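Search news and releases
Enter keyword

ILLSIDE, 25 May 2023 — Researchers at the Illside robotics laboratory have published results showing that a two-armed robot can learn to sort and pack mixed produce from far fewer human demonstrations than earlier versions of their system needed.

The method, called Fistlow, was developed by the Illside laboratory with the software firm Gomine. It lets the two arms share one learned model of the task, so that a movement taught to the left arm can be reused by the right.

Earlier versions were trained on 3,000 demonstrations, each one guided by a person. With Fistlow, the team reached the same level of performance using 90. Collecting them took 9 working days in April.

"The cost of this kind of work is mostly people's time," the laboratory said in a statement. "If a new task needs thousands of examples, few small firms will ever try it. Ninety is a number they can plan for."

The tests used artificial fruit and vegetables, which keep their shape and can be handled many times over. Bunches of grapes were the hardest items. They have no single good place to grip, and the stem may point in any direction. The team placed grapes at different spots on the table and asked the robot to bring them to a wire basket already holding other produce.

18 shares
2 comments

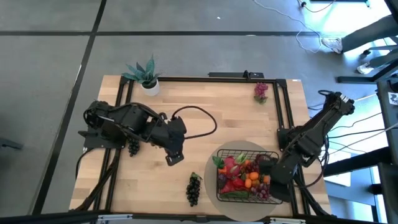
Each arm decides whether to act or to wait, depending on which is closer to the item and whether the other is working over the basket. In the earlier system these rules were written by hand and had to be changed whenever the table layout changed. Fistlow learns them from the demonstrations.

The researchers also reported limits. The robot was slower when two bunches lay close together, and it sometimes set an item down on the rim of the basket and had to pick it up again. Performance fell when the basket was moved more than 15 centimetres from its usual place — the team says this is the next problem it will work on.

The work was supported by the Iordache research fund. The training code and the full set of demonstrations will be free for other groups to use, and a technical report is available from the laboratory on request.

Media enquiries: press office, Illside robotics laboratory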